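Tea drawer clear-out: the gallery

Covlow Tea Swap, 2020-10-06

We have been swapping tea and snacks by post since July. Most parcels come with plenty of wrapping, and much of it gets kept in drawers. These pages show what members have been holding on to. Larger pictures open in a new tab. Please keep captions short when you send yours in.

Spare bed, wrappers and bags 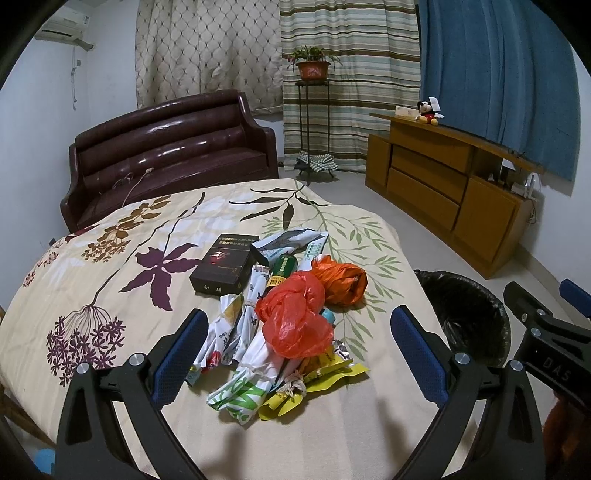 How should I send empty wrappers to another member? Flatten them, put them in a plain envelope and write "Packaging only" on the back. Anything under 20 g goes in the ordinary bundle.

A black box with gold characters on top, and a knotted red bag on the pile. Several of the wrappers are tied or gathered round the middle. The cloth has purple flowers on it.

Next gallery: tins, including the Arnura and Sönmez sets. We have room for 11 more entries. Tins over 200 mm tall should be photographed lying down.

Back to gallery list | Swap rules | Contact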